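Section 5. Packing the break-out room kit (Himelero fold-handle basket)

For whoever is on set-up at Jinddale. Replaces the January sheet, bin that one. Queries to Farzana Amarasinghe.

1. Clear a space on the white table, basket goes down first, well back from the edge.
2. Handles up and locked. Push till they click.

Basket on the table, orange on the rim.

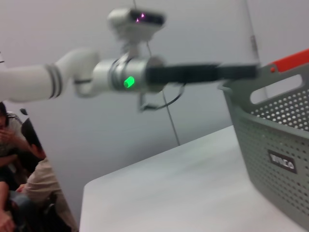
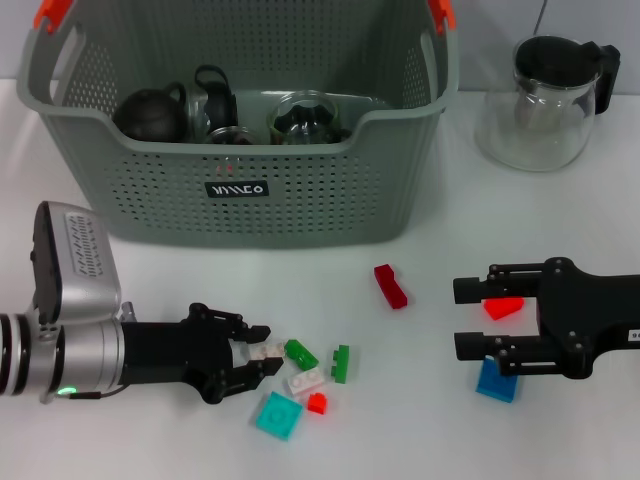
Can the glass pieces go in the basket together?
They can, if each one is wrapped in a tea towel first. Heavy things at the bottom, and nothing stacked on a lid.

3. Teapot in first, then the pitcher. Handles turned inwards.
4. Jars next, lids screwed tight. Check them twice, Dinesh had coffee all over the Minness cupboard.
5. Cups last. Max 2 to a towel.
6. Toy bricks do NOT go in with the glass. Seperate bag, tie the top.

CAUTION: never lift by one handle. Both hands, both sides.

CAUTION: no hot pots. Let everything cool right down, dry it, then pack.

Note: anything that won't fit goes in the Siddiqui crate under the sink. Dont force it.

7. Carry to the cupboard, bottom shelf, label facing out. Sign the sheet on the door.

Cracks or chips, tell Jozef Stevens before 5 and leave the peice on the draining board.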